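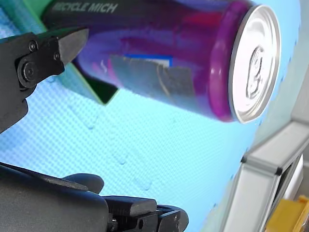 Wrist camera view, can on its side at the gripper, station 2.

Ticket: Demo station 2, can pick stops with "grip not confirmed"
Site: Fistetgate, visitor hall
Opened by: Meirion Mostyn
Assigned to: Luzius Wyss
Priority: High (open day)
Status: Resolved, one follow-up open

Jul 26, 2020

09:10 Meirion Mostyn
Station 2 stops during the can sorting demo. The arm goes to the can, the fingers close, and Clonora reports "grip not confirmed". The arm then backs off and waits for a reset. Blocks and bottles run fine. Only the drink cans do this. First visitor group is due at 10:30.

09:18 Luzius Wyss
Which can, and how is it lying? Send me a view from the wrist camera.

09:26 Meirion Mostyn
View attached at the top of the ticket. Purple aluminum can, the one with RECYCLE MICH on it. It's on its side with the lid facing right, and there is a green piece under the left end. Same error with the can flat on the blue surface, so I don't think the green piece matters.

09:34 Luzius Wyss
Agreed, leave it for now. What grip profile is loaded? Look under Dulora > Tools > Active profile.

09:37 Meirion Mostyn
"Block_default". Force limit 70, minimum width 12 mm.

09:41 Luzius Wyss
Wrong profile for cans. At 70 the fingers squeeze the wall in, the width keeps changing after contact, and the check times out. Load "Can_soft" and set the force limit to 40. Don't change the minimum width. Restart the Clonora task afterward. A pause is not enough, the old profile stays in memory.

09:52 Meirion Mostyn
Loaded Can_soft, limit 40, restarted the task. First pick good. Second pick stopped with the same error.

09:55 Luzius Wyss
Did you use a new can for the second one?

09:57 Meirion Mostyn
No, one from earlier this morning. It has a dent in the side.

09:59 Luzius Wyss
Take the dented ones out of the demo and try again.

10:14 Meirion Mostyn
Ran 12 picks with undented cans. No stops. Leaving it running for the 10:30 group.

15:48 Meirion Mostyn
Ran through all the visitor groups. One stop after lunch when a can rolled before the fingers closed. Reset from the panel, carried on. The Prydderch people asked if they could see the same demo on their own cans at the November visit. I said I would ask.

16:05 Luzius Wyss
Fine by me if they send a box ahead of time. The profile went back to Block_default after last night's Dulora update. I'll add a profile check to the startup script. Keeping that as a follow-up and closing the rest.

Follow-up: profile check at startup, station 2. Owner: Luzius Wyss. Open.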